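Ironing cloth
From the Clundel local wiki, household section

An ironing cloth (also press cloth, or in Wutport just "the rag") is a piece of plain fabric laid between an iron and whatever is being ironed. Stops shine, scorch marks and stuck-on fluff. Mostly cotton, sometimes linen or muslin.

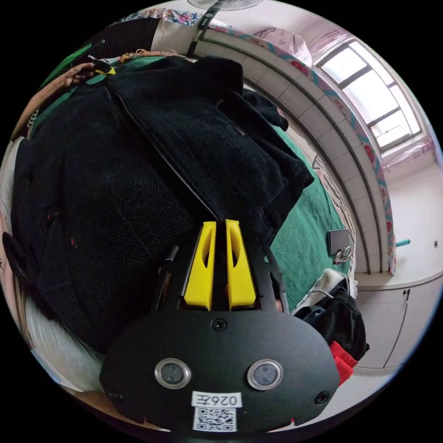

Names
Press cloth is the usual word in sewing books. Ironing cloth more common in homes. In Fornimstead an ironing cloth can also mean the cover of the board itself, so old household lists from there need reading with care. A damp one was a "steamer" before steam irons came in, and the word hung on in laundries for a good while after.

Materials
Cotton: takes high heat, washes well, cheap. Old sheets and pillow cases do fine.
Muslin: thin, lets you see what is underneath. Good for pleats. Wears out fast.
Linen: holds more water, so better for heavy wool and coats. Stiff until washed a few times.
Silk organza: see-through and stands more heat than people expect. Dear.
Wool: used on top of wool, keeps the surface from going flat.
New cloth should be washed before first use to get rid of the dressing, which can brown and leave marks. No dyed cloth near white shirts. Prints can transfer too.

Use
Laid flat, no folds, over the right side of the garment. Iron is pressed down and lifted, not pushed about. Dry for synthetics, damp for wool and heavy cotton. Damp means wrung out hard. With velvet the pile is placed face down on a towel or a spare bit of velvet, and the cloth goes on the back. Beads and sequins: low heat, from the back, or leave alone.

Local trade
Henriques, a draper's in Clundel, sold hemmed cloths in 2 sizes, the larger 60 cm square. The shop's price list has them under no. 459, between tea towels and dusters. Wutport laundry bought them by the bale and had 215 in use when it closed. Most were cut up for cleaning rags, a few ended up in the Fornimstead museum store. They are not on show at the momment.

Care
Washed hot without softener, which leaves a film. Starch builds up and turns yellow, then sticks to the iron. Scorched patches weaken the weave so a badly browned cloth is best thrown out. Kept flat or rolled; a creased cloth will print its creases on to the work.

See also
Ironing board
Starch
Sleeve board
Mangle (seperate article)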